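Reseña: «El equipaje de Tollo», álbum ilustrado bilingüe de la editorial Umance

Publicado en enero de 2022

Compré este libro para leerlo con mis dos hijas. El español no es mi primera lengua, lo aprendí de adulta, y por eso busco siempre cuentos bilingües en los que el texto español no sea una traducción pobre del otro idioma. He tenido muchas decepciones. Este me ha gustado bastante, aunque tengo algunas objeciones.

La historia es sencilla. Tollo es un niño que vive en Portela, un pueblo con puerto, y su madre es mecánica en un barco de carga. Cada vez que ella se marcha, el niño esconde una cosa pequeña en su maleta: un botón, una piedra, media galleta. La madre lo sabe y no dice nada. Cuando regresa, en agosto, trae todas las cosas en una caja, menos la galleta.

Me parece muy bien que la madre tenga un oficio con las manos sucias y que el libro no haga un discurso sobre esto. Ella arregla un motor en la página doble del centro, y el texto dice solamente qué herramienta usa. Mi hija mayor preguntó qué es una llave inglesa y no preguntó por qué la tiene una mujer. En los libros de mi infancia las madres esperaban en la cocina y los padres volvían de viaje. 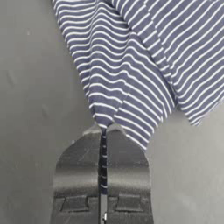
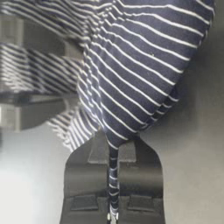 Tela de punto azul marino con rayas blancas finas.

El texto español está a la izquierda y el inglés a la derecha, con el mismo tamaño de letra. Esto es menos frecuente de lo que se cree. El español tiene ritmo y se puede leer en voz alta sin tropezar. El inglés me pareció un poco más seco, y en dos lugares dice menos que el original. Por ejemplo, la abuela habla con refranes, y en la versión inglesa los refranes desaparecen y ella habla como todo el mundo. Es una pérdida.

Las ilustraciones son del estudio Fosudska, a lápiz y acuarela. Los colores del puerto son muy bonitos, pero las escenas de noche salieron demasiado oscuras en la impresión y con una lámpara de mesilla casi no se distinguen las caras.

La encuadernación es cosida y las tapas son duras. Hemos leído el libro más de 100 veces y no se ha soltado ninguna hoja. La sobrecubierta, en cambio, se rompió la primera semana y la guardé en un cajón.

Al final hay una página para los padres con preguntas sobre el trabajo y la distancia. Yo la quitaría. Las preguntas tienen un tono de escuela y mis hijas cerraron el libro cuando empecé a leerlas.

Lo recomiendo para niños de cuatro a siete años, sobre todo si en la familia alguien trabaja lejos. Para los más pequeños el texto es largo, y yo me salto la visita al faro cuando es tarde.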